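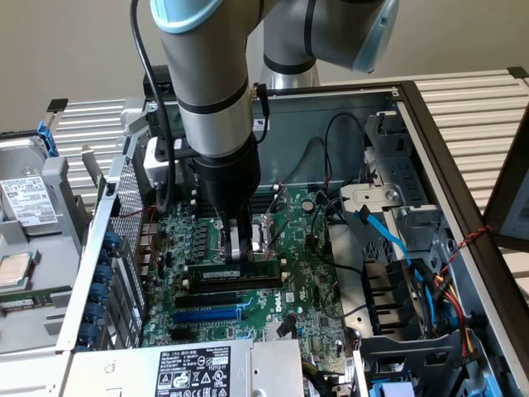

I've come to believe that the best teacher a robot can have is a messy one. When we started gathering demonstrations at Barnness in March, I wanted every run clean: same approach, same angle, no dithering. Przemysław Duda, who drives the arm better than any of us, kept telling me I was throwing away the good stuff. He's right! Take memory modules. The fingers have to come down into the middle of a crowded motherboard, with the processor bracket on one side and an empty slot running parallel to the one you want, and a person steering through that makes tiny corrections all the way. Those corrections are the lesson.

We now have 600 runs, and 64 of them are ones I would once have deleted. A finger lands a little off, the operator backs up, tries again. I love these. A model raised on perfect runs has never seen how to get out of trouble, and trouble is where it will spend its first week.

So please, if you collect this kind of data, keep your fumbles – label them, sure, but keep them. And let three or more people take turns at the controls. Everyone hesitates in a different place.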